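Wrist view drifting after finger swap, bench arm

montri_c
Okay, I'm stuck and it's making me grumpy. I look after the small bench arm in our Plastow cell, the one that does toy and block sorting all day, and last week I put a fresh set of black fingers on it. Same part, same bolts, same me. Ever since, it wants to close a little to one side of whatever it's going for. Not by much, but on small cubes a little is plenty!

Things I've done so far: re-homed the gripper, redone the hand-eye calibration (2 times, same answer both times), wiped the lens, checked that the camera bracket is snug. Cycle counter on the gripper says 3,852 since the last service, so it shouldn't be worn out. I'm leaning toward a bad calibration sheet, but I'd love to hear it from somebody who has been through this.

boonchu_bench
Post a view from the wrist camera with the gripper open and something small on the table. Can't tell much from words.

montri_c
Fair enough. I parked it over the white area with two of the little cubes ahead of it, fingers open. The toy cabinet and the rest of the play stuff stay where they always are, I didn't feel like clearing the table. 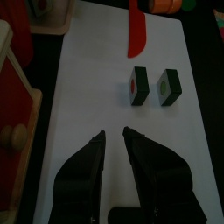

Wrist camera, gripper open, two blocks on the white.

The cube on the left has the small red dot and the one on the right has the green dot. Green dot is the one it fusses over most.

boonchu_bench
Okay, first thing I'd go after is the fingers. The left one looks tall and narrow to me and the right one looks wider, with that slanted inner face. Some of that is going to be the camera angle, sure, but I'd want to know if they're both seated the same way. Take them off, clean the pads where they bolt on, put them back and snug the screws a bit at a time, going back and forth. I've had a crumb of old threadlocker hold a finger off square and it drove me nuts for two days.

orathai_s
I'm going to disagree a little. With a camera that close you always get odd finger shapes, and our two look like different parts too when they're perfectly fine. I wouldn't read anything into the outline. What I'd check is the tool center point. You redid hand-eye, but did you redo the TCP after the new fingers went on? Those are separate steps on the Drerkanix controller and it's happy to keep the old one without a peep.

montri_c
Uhh. I did not redo the TCP. I figured same part number, same TCP.

orathai_s
Same part number isn't same fit :) Put a pointed pin in a block, touch it from 4 directions, save, power cycle. It takes less time than one calibration run.

boonchu_bench
I still say fingers first. If one's crooked and you teach the TCP on top of that, you've saved the crooked into the settings, and then the next person who tightens a screw gets to have this same thread all over again.

orathai_s
Okay, that I'll give you. Reseat, then TCP. But leave the hand-eye alone, he's already done it twice and got the same numbers. And I don't buy the bad sheet idea at all.

codim_dave
We run the same arm over at Codimbridge and I do neither until I've checked the jaw travel. Open it to 100 percent, slide a feeler gauge in behind each finger, and see if both sides stop at the same spot. If one side is short it's the carriage, and no amount of teaching will help you.

boonchu_bench
Never seen a carriage go at under four thousand cycles.

codim_dave
I have! Once. It was dropped.

montri_c
Nobody has dropped mine (that I've heard of, anyway). Plan is: jaw travel check, fingers off, clean, fingers on, then TCP with the pin. I can't get at the cell until second shift is done, so I'll report back after that. Does anybody have a torque number for the finger screws? My card for it has coffee all over the part I need.

orathai_s
It's on the label inside the controller door. Go by that one, there's an old card floating around with the number for the long fingers.

montri_c
Found the label, thank you! Off to hunt for my feeler gauges.

Related threads
Gripper won't home after e-stop
Finger pads: glue or screws?
Cable rubbing at wrist joint, pics inside
Drerkanix controller loses TCP after update
How often do you redo hand-eye?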